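作業台だより 白いテーブルの話

こんにちは、Annunziata Ferriです。先月のたよりで「次は机のことを書きますね」と予告したら、思いのほか反応をいただいてしまって、ちょっと緊張しながら書いています。机の話、そんなに読みたいですか?(私は読みたいです!)

うちの作業部屋には長いこと、濃い茶色の大きな机がありました。前の借り主が置いていったもので、どっしりしていて見た目は好きだったんですけど、とにかく物が見えない。黒いネジを落とすと、もう指先で探すしかないんです。糸くずもわからないし、夕方になると手元がどんより暗くて、私は電気スタンドを二つつけてしのいでいました。

それで1月に思いきって白っぽい天板に替えました。買ったのはSandumという中古家具の店で、二台まとめて引き取るなら200ユーロでいいよ、と言われて即決です。新品だと同じくらいの大きさで一台それ以上しますから、かなり得をした気分。ただし配達はなし! Mirkoさんに車を出してもらって、階段を三階まで、途中の踊り場で二回休みながら運びました。Mirkoさん、あのときは本当にありがとう。腰はもう大丈夫ですか。

置き方はけっこう迷いました。最初は壁ぎわに一台、窓ぎわに一台と離していたんですが、これだと型紙や包装紙を広げるたびに端が落ちてくるし、定規を取りに行ったり来たりで落ち着かない。結局、前と後ろにぴったりくっつける形に戻りました。くっつけると奥行きが出て、手前で作業しながら、使わない道具をちょっと向こうへ押しやれるのがいいんですよね。立ち上がって片づけに行くほどでもない物って、作業中はいくらでも出てくるので。

困るのは継ぎ目です。私は細い棒を何度もここに転がして、そのたびに「あっ」と声を出していました。今は、細かいことをするときは手前の一台の真ん中あたりだけを使う、と決めています。継ぎ目にテープを貼る案もLleucuから出たんですけど、はがしたときのベタベタが嫌で見送り中。いい方法をご存じの方、ぜひ教えてください。

それから汚れ。白い天板は汚れが目立つでしょう、とよく聞かれます。目立ちます! でも、目立つから拭くんですよね。茶色い机のころは、見えないのをいいことに何日も放っておいて、ある日まとめて拭いたら布が真っ黒になったことがありました。あれは恥ずかしかったなあ。今は終わったら水で固くしぼった布でひと拭き、そのあと乾いた布でもう一回。洗剤は週に一度、薄めたものをほんの少しだけにしています。

それでも残る点々やこすれた跡はあります。最初のうちは気になって、メラミンのスポンジでごしごしやっていたんですが、Ermannoさんに「そこだけつやがなくなるよ」と言われて見たら、ほんとにその通りで。以来、小さな跡はそのままにしています。使っている机なんだから、ついて当たり前。そう思うようにしたら気が楽になりました。

最近の手前の机はこんな調子。物を置かないでおくと、細かい点や跡もうっすら見えます。

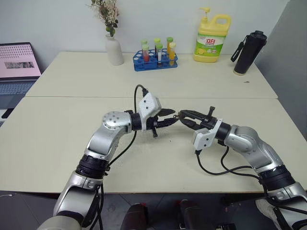 これから変えたいところ

まずは足元です。コードや箱をつい机の下に入れてしまうので、椅子を引くとどこかにひっかかります。浅い棚を一段つけるか、いっそ何も入れない決まりにするか。Dušanは棚派、私は決まり派で、まだ話がついていません。棚をつけたらつけたで、そこがまた物置きになる気がするんですよね……。

もうひとつは下敷き。切ったり削ったりするときに使うマットを、明るい灰色のものに替えようと思っています。今の緑色のも気に入ってはいるんですが、白い机の上だとそこだけ妙に濃くて、目が疲れるんです。大きさは天板いっぱいではなくて、片手でさっと立てかけられるくらいが理想。前に大きいのを買ったら、しまう場所がなくて丸めておくうちに反ってしまい、今も真ん中がふわっと浮いています。

机の選び方について個別に質問をくださった方が8人いらしたので、次の号では高さの決め方をまとめて書きますね。立って使うか座って使うかで全然ちがうし、うちでも人によって好みがばらばらです。みなさんの机の写真もお待ちしています。散らかったままで大歓迎ですよ!

Annunziata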